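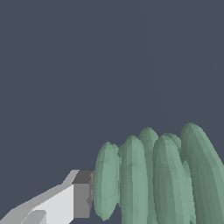 Ear Care in Long-Eared Dogs: Project Report

Our group studied how often the ears of hounds and spaniels should be cleaned. We visited the Kakia kennel in March and followed 28 dogs for nine weeks. Half of them were cleaned every week, the others only when the keeper saw dirt or noticed a smell.

The weekly group had fewer cases of redness – but the difference was small. Dogs that swim often need more attention, and drying the ear flap after bathing is important. We did not test different cleaning liquids. This remains for the next group at Wornum.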